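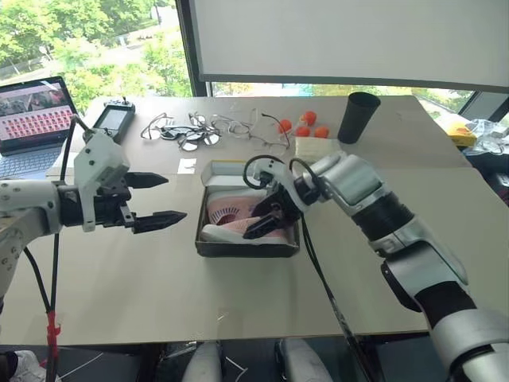 Pink-and-white sneakers in a dark gray box, lid propped open behind.

The case for keeping the shoebox

Storage advice in the past decade has converged on a single recommendation for shoes: remove them from the box, discard the box, and place the shoes on an open rack or in a clear plastic drawer. The reasoning is that a cardboard box hides its contents, takes up more volume than the shoe, and attracts dust. I held this view for several years and organized a hall closet accordingly. I have since gone back to the original boxes, and I think the standard recommendation is wrong for most households with a closet of ordinary depth.

Begin with the volume argument. A pair of adult sneakers does not pack well. The toe is low and narrow, the heel is high and wide, and two shoes placed side by side facing the same way leave a wedge of unused space above both toes. The manufacturer's solution is to lay the shoes on their sides, one reversed against the other, so that the toe of the first sits next to the heel of the second. The box is sized for that arrangement. A rack cannot reproduce it, as a shoe on a rack has to stand on its sole. The box therefore looks bulky next to a single shoe but compares well with the space that a pair occupies on a shelf, including the air above it.

I measured this in my own closet. The shelf is 600 millimeters deep. With the shoes standing on their soles, a second row fits behind the first but cannot be seen or reached without moving the front row. With boxes stored end-on, the labels face outward, the full height of the compartment is used, and any box can be drawn out if the stack is no more than three high. At four high the bottom box begins to bow and the friction becomes annoying. Three is my working limit.

The clear drawer is the usual compromise. I bought a set of the Wirkis stacking type, which has a drop front and an internal height of 191 millimeters. The drop front works as advertised. The difficulty is that the drawer is molded to one size and has to serve every shoe, so children's shoes rattle around in it and high-tops go in at an angle. The plastic also picks up fine scratches from the drawer above, and after a winter the front panel is translucent at best. The Janum version has a thicker wall and a magnetic catch, and costs enough that filling one closet with it approaches the price of replacing the shoes.

Cardboard has a property that plastic lacks, namely that it passes moisture. A shoe that has been worn for a day holds a measurable quantity of water in the lining and insole. In an unvented plastic drawer this has nowhere to go. Cardboard absorbs part of it and releases it slowly into the closet. I do not want to overstate the effect. A soaked shoe should be dried in open air before it goes into any container, and a perforated upper will dry faster than a solid one wherever it is left. For a shoe worn in dry weather and put away in the evening, the box is adequate and the sealed drawer is marginal.

There is also the matter of light. Dyed uppers fade and white soles yellow, and both proceed faster on an open rack facing a window. Pale pink is among the less stable colors in my experience, and white rubber is worse. A closed box removes the question entirely.

The objection that remains is visibility. A stack of gray boxes tells the owner nothing. The common remedy is to tape a photograph of the shoe to the end of the box, and I have tried it. The print curls, the tape lifts in July, and in the end one reads the size label anyway. I now use a small square of plain white paper with two or three words in pencil: color, type, owner. Pencil can be erased when the box is reassigned. A label maker produces a neater result and is slower, and a household that has to find the label maker before putting away a pair of shoes will not put away the shoes.

Some practical notes on the box itself, for anyone who wants to try this.

A hinged lid is preferable to a separate one. It can be propped open with one hand free for the shoes, and it cannot be lost. A separate lid will be lost or swapped with the lid of a similar box that is two millimeters smaller.

Remove the tissue paper unless the shoe is leather. It catches under the lid and tears the corners.

Keep one spare box, and only one. I have seen a closet with more empty boxes than full ones, and at that point the critics are right.

Boot boxes should go on the floor. A Brennan boot box of mine is 265 millimeters tall against a shelf opening of 242, and no amount of persuasion will change that. The Valtgate shelf kit that I used has pins at fixed intervals, so raising one shelf to suit the boots means losing a row of sneakers above it - a poor exchange in a house where sneakers are worn every day and boots for part of the winter.

The open rack does have a place, and it is by the door. Shoes in daily rotation should not go into boxes at all, given that the extra motion of opening and closing a lid twice a day is enough to defeat most people, myself included. I keep two pairs each on the rack and box the remainder. The boundary between the two groups shifts with the season and takes a few minutes to redraw.

The box came with the shoes and was made to fit them. Anyone proposing to replace it with a purchased container ought to show what the container does better, and so far I have only been shown that it looks tidier in a catalog.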